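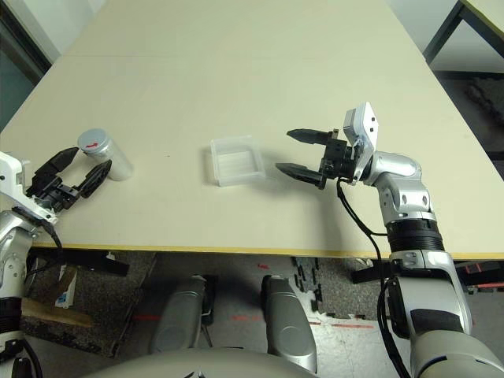

Dimas Santoso wrote in the margin of our first draft that a handover is two grasps and one release, and that we had only measured the grasps. We kept his remark at the top of this report for the whole semester, because it changed what we did. The first draft only told how often each arm closed on the can. This version is mostly about the release.

# When should the left hand let go?

Project report for the Somotura lab course, December 6, 2025

## 1. Task

The robot has two arms with the same type of two-finger gripper. The left arm must take a small metal can from the table, bring it to the middle, and hold it there. The right arm must come from the other side, close on the can, and put it into the plastic box after the left arm has released it. The can has a red arrow on the lid. We use the arrow to set the starting direction of the can, so that two trials can be compared.

A trial is a success if the can finishes inside the box and both grippers are open. If the can falls during the exchange, we write "drop". If the left gripper holds on after the right one has closed, and the two arms begin to pull against each other, we write "tug" and stop the robot by hand. Everything else is "other".

The main question of the project is simple to say. A person who gives an object to another person feels when the other one has it. Our grippers have no touch sensor in the fingers. Can the release be learned from the cameras and the arm positions alone?

## 2. Data

We recorded 504 demonstrations by remote control. One student controlled both arms, and a second student put the can back to its start between the recordings. We used 400 of them for training and kept the others for checking the error during training. No demonstration was removed for being slow. We did remove the pauses at the beginning, when the operator was still getting ready, and this was more work than we expected.

Each demonstration contains the view from the head camera, the views from the wrist cameras, the joint positions of both arms, and the opening of each gripper. The gripper opening is important. When the fingers close on the can they stop at the width of the can, and when they miss it they close further. So the opening tells us something about contact, but only after it has happened.
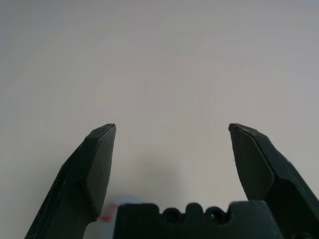 Our first idea was that the wrist cameras would be enough for the release, and that the head camera would only help with the long movements. The reason was that the wrist view is close to the contact. After we looked through the recordings, we were less sure. While the gripper is open and away from its target, the wrist camera sees its own two dark fingers reaching up from the bottom corners, a wide gap between the tips, and then pale surface with almost nothing on it. The learning program can't tell from such a view how far the exchange has progressed. The wrist camera becomes useful late, when the can has come between the fingers.

For this reason all the models in this report receive every camera. We tested the wrist-only model on one short day, and it was so weak that we did not make a full test of it.

## 3. Method

We compared two programs. The first one is called Wako and is the standard program of the course. It receives the images and the joint positions and predicts the next short piece of movement for both arms together. The release is only one part of this movement and gets no special treatment.

The second one is called Rosel and is our own change. It has the same network, with one more output that predicts the phase of the task. We used four phases: pick, wait, exchange, place. The left gripper is allowed to open only when the predicted phase has been "exchange" for 200 milliseconds without a break and the right gripper has stopped closing. We marked the phases by hand in the training data. Two of us marked the same small set first, to see if we agreed. We agreed well on "pick" and "place" but badly on the border between "wait" and "exchange" — one of us marked it when the right arm started to move, the other when the right fingers were already on both sides of the can. 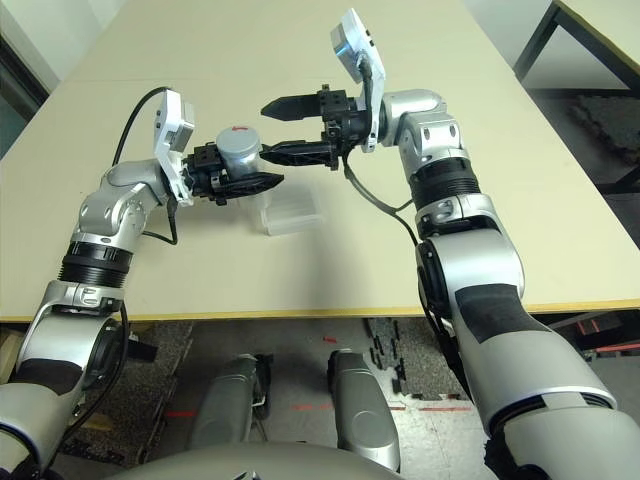

In the end we chose the second definition, and we marked the small set again. The cost is that "exchange" becomes a short phase with few training samples, so we gave it a higher weight in the loss. We tried two weights and kept the larger one. We do not claim that it is the best value.

Both programs were trained on the same computer at Temel, with the same number of steps and the same random seed. Using only one seed is a weakness of our comparison.

## 4. Results

Each program had 12 trials. The can stood on the same marked starting places for both programs, and the arrow was turned in the same way.

| Program | Success | Drop | Tug | Other |
|---|---|---|---|---|
| Wako | 5 | 4 | 2 | 1 |
| Rosel | 9 | 1 | 1 | 1 |

The drops of Wako look similar to each other. The left gripper opens at nearly the usual time, counted from the start of the trial, even if the right arm is late. It seems that the program has learned the rhythm of our operators more than the condition for the release.

The single drop of Rosel was different. The right gripper closed too high, near the lid, and the can turned when the left one opened. Our rule saw that the fingers had stopped and accepted this as a grasp. The tug was caused by the phase output, which changed between "wait" and "exchange" so quickly that the required time was never reached.

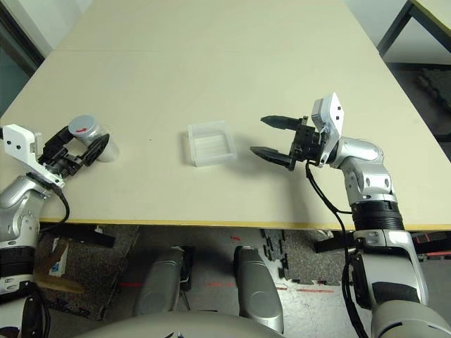
Would it be enough to make the left arm wait longer?

We tried this with Wako, by adding a fixed delay before the release. The drops became fewer, but there were more tugs, because the right arm started its way to the box while the left one was still holding. A fixed delay moves the problem to the other arm. We only did a few of these trials, and they are not in the table.

## 5. Limits and next steps

The number of trials is small, and we tested one object on one table. A softer object would not stop the fingers so clearly, and then the second part of our rule may fail. We also did not test the exchange from right to left.

The next group could record demonstrations where the operator makes the right arm late on purpose. In our data the two arms are almost always on time, and this probably explains a part of the Wako result. We would also like to repeat the marking of the phases with a third person. The marked files and the training settings are in the course folder, under the name Rosel, together with the notes from each trial.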